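Bookcase

A bookcase is a piece of furniture with shelves for holding books, and I've been fussing over this entry for long enough that I should probably admit I own too many of them. I'll try to keep it general anyway!

Origins

People kept books lying flat for a very long time. In the Middle Ages a book was costly, so it lived in a chest or a wall cupboard, and in some libraries it was chained to a desk. Once printing made books cheaper, chests filled up fast and folks started standing volumes upright in rows. Even then, plenty of early owners shelved them with the spine to the back and the page edges showing (I tried this for a month one January and couldn't find a thing).

Main types

The plain open case is the one most of us grew up with. Then there's the barrister's bookcase, which comes in stacking sections with a glass door on each, handy if you move a lot. The breakfront has a middle part that sticks out past the sides — lovely, and very heavy. My own favorite is the library case, open on top with a closed cupboard underneath, where you can hide board games, tax papers and the paperbacks you'd rather not discuss.

Shelves and sag

Sag is the big enemy. A shelf bends more the longer it runs, and it climbs quickly: double the span and, with the same load per foot, the middle drops about sixteen times as far. Thickness helps a lot too. My friend Ifeoma Etim moved 278 art books onto one long pine shelf in her Dunbridge apartment and had a smile-shaped shelf by spring. She flipped it over, which bought her another year or so.

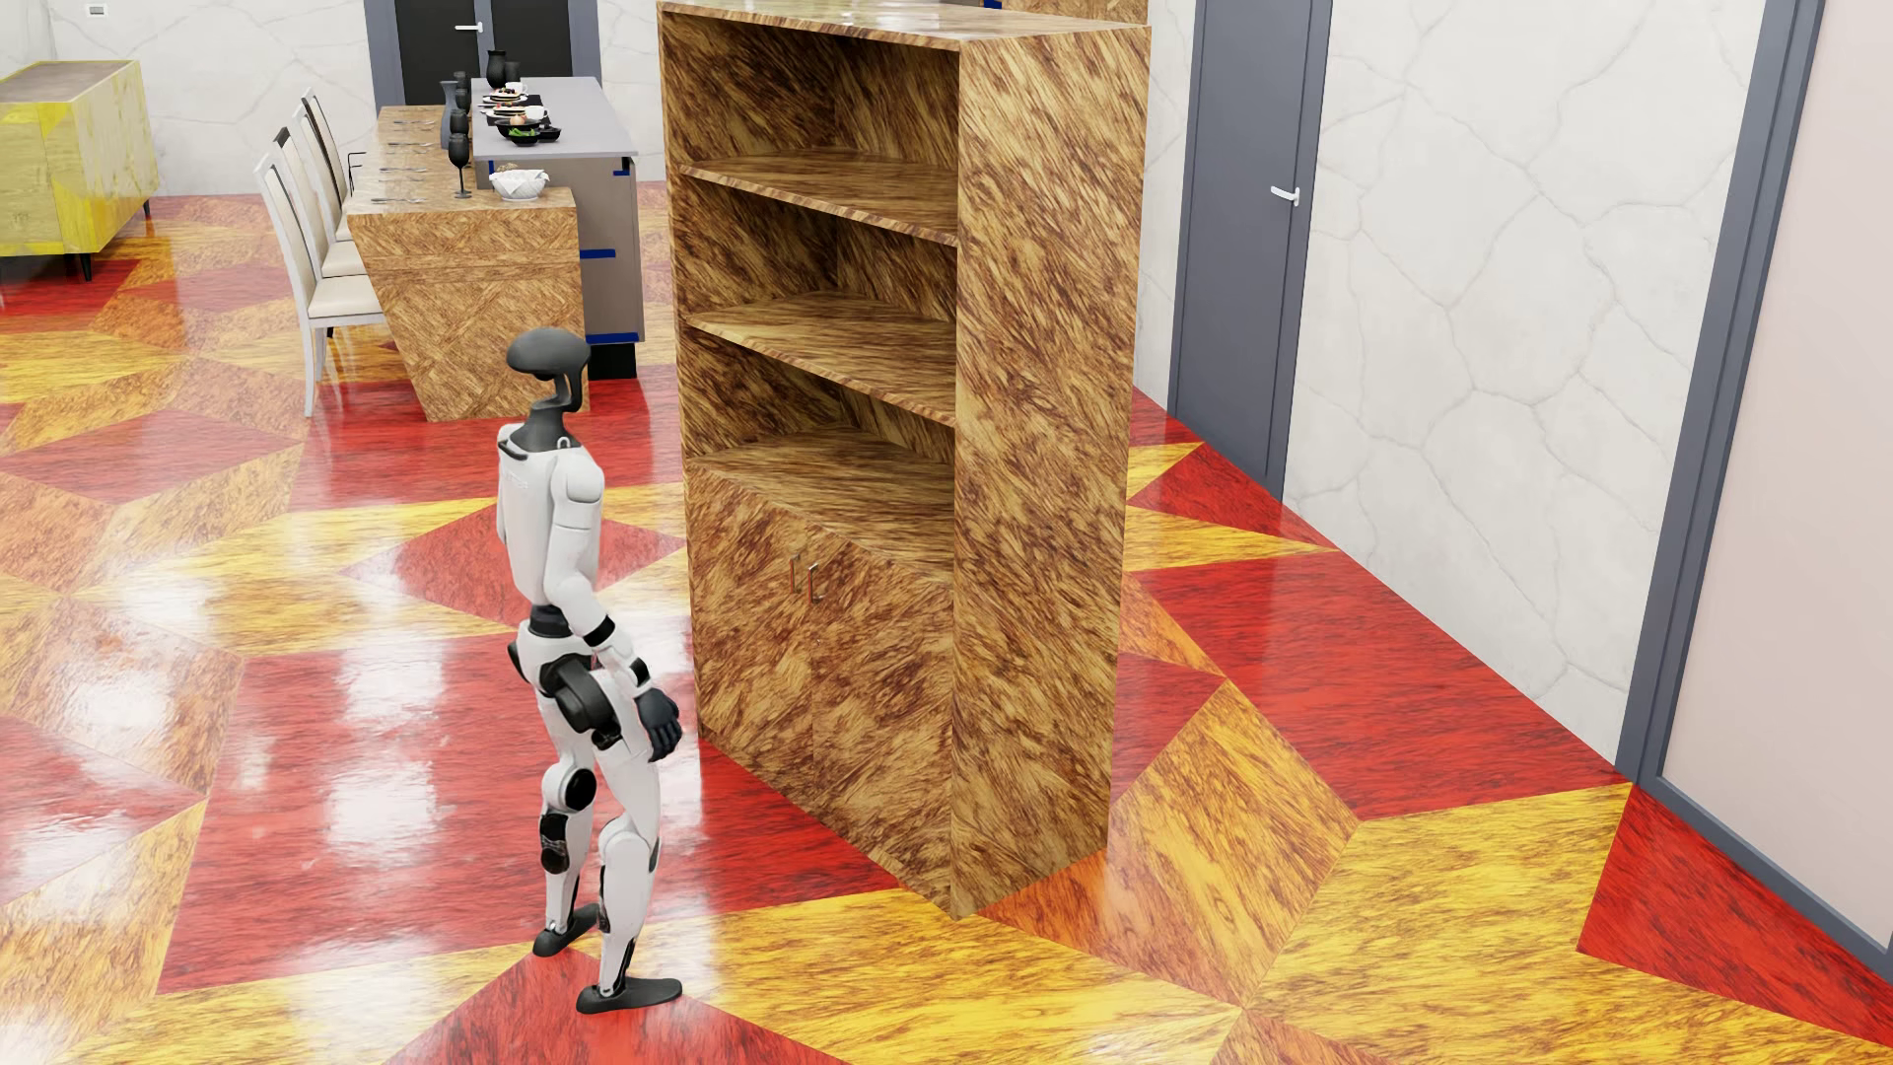

Adjustable shelves sit on pins or metal strips, and they're great for odd-sized books, but I like at least one fixed shelf near the middle to keep the sides from bowing out. A back panel matters more than people think as well, as it stops the whole thing from leaning sideways. And please fasten tall cases to the wall, especially with small kids in the house.

Arranging books

Jérémie Langlois, who taught me most of what I know about shelving, sorted his 2393 books by country and then by author. Margaux Besnard sorts hers by color and finds them faster than I find mine. I go by subject, loosely, with cookbooks in the kitchen and a pile by the bed that belongs to no system at all.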